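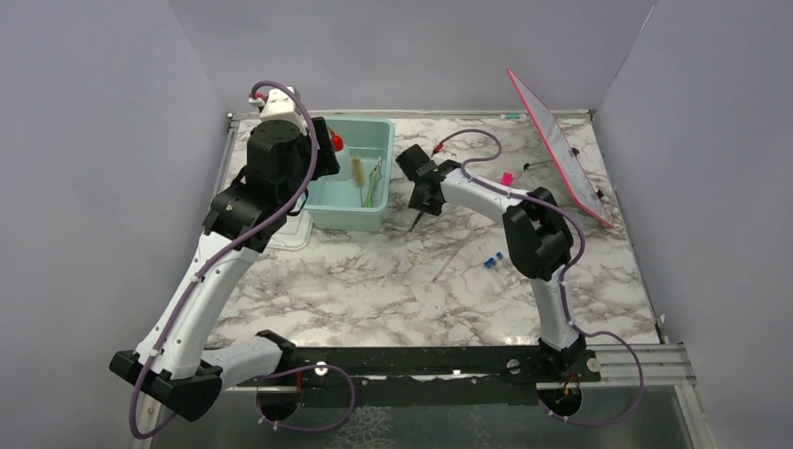
White tabletop with gray and brown marble veining, Wenerov building.

Countertop Templater and Fabrication Estimator (full time)
Visser Stone Surfaces, Wandby
Posted March 2020

Visser cuts and installs natural and engineered stone countertops for kitchens, bathrooms and small commercial interiors. The position reports to Teodora Zupan, shop manager, and replaces a templater who is moving to the installation crew.

Duties
Visit job sites and measure cabinets, walls and openings before fabrication.
Produce digital templates with sink, faucet and cooktop cutouts located to the manufacturer's drawings.
Record wall bow, out-of-square corners and cabinet level. Cabinets out of level by more than 5 mm over the run are reported to the general contractor before a template is released.
Mark seam positions and obtain the customer's signature on the seam layout.
Lay out parts on slab photographs, matching veining across seams and at waterfall edges where the order calls for it.
Prepare estimates from architectural drawings, including edge profile, backsplash and removal of existing tops.
Enter completed templates in Zustard, our job tracking system, by the end of the working day.

Required
Two years of experience in templating, stone fabrication, cabinetmaking or finish carpentry.
Ability to read plan, elevation and section drawings.
Working knowledge of 2D CAD. Files are exchanged in DXF.
Valid driver's license.
Ability to lift 50 pounds and to work on your knees for short periods.

Preferred
Experience with laser or photo templating equipment.
Familiarity with miter-fold edges and undermount sink reveals.
Spoken Spanish or Vietnamese.

Hours and pay
Monday through Friday, 7:00 a.m. to 3:30 p.m. Overtime is paid at time and a half and is most common in October. The hourly rate depends on experience and is reviewed after the first 90 days. Benefits include health insurance, 10 days of paid vacation in the first year and a $1000 tool allowance. A company van is provided for site visits and stays at the shop overnight.

To apply
Send a resume and one sample template or shop drawing (PDF or DXF) to Sunita Pandey in the office. Applicants selected for interview will complete a paid half-day trial with Velimir Babić, consisting of one site measurement and one slab layout. References are requested after the trial.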